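Clonine notes: the planner finally stopped arguing with the labels

19 March 2020
Shares 12 | Comments 9

Hello again! I promised I'd write about the sorting planner this time, so here goes. The old version picked a target card first and worried about which way the board was sitting later, and that meant any tilt at all threw off the approach path. Emese Rácz sat down with me and we pulled the pose step out into its own little module. Now the board gets located, the labels get read in whatever rotation they come (sideways, upside down, we don't care), and only then does anything get planned.
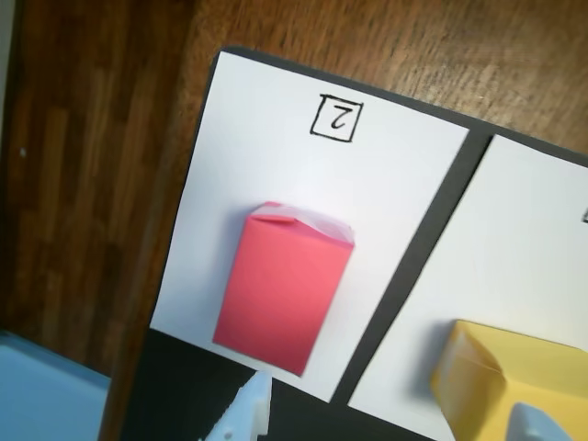
Pink box on card 2, yellow box on the next card over.

The other change is duller but I love it. Csenge Fekete wrote a replay tool, so I can load a logged run, swap in a new planner build and see where the two paths split. I've been through 1000 logged frames with it already and found a sign error in the wrist angle that had been mine all along. Oops!

Still on my list: partly hidden labels. Right now the reader either guesses or sulks, and I'd like a proper "not sure" value passed up to the planner. I'm aiming for May. If you're on the Farkas branch, please pull before you file anything, and send odd logs my way.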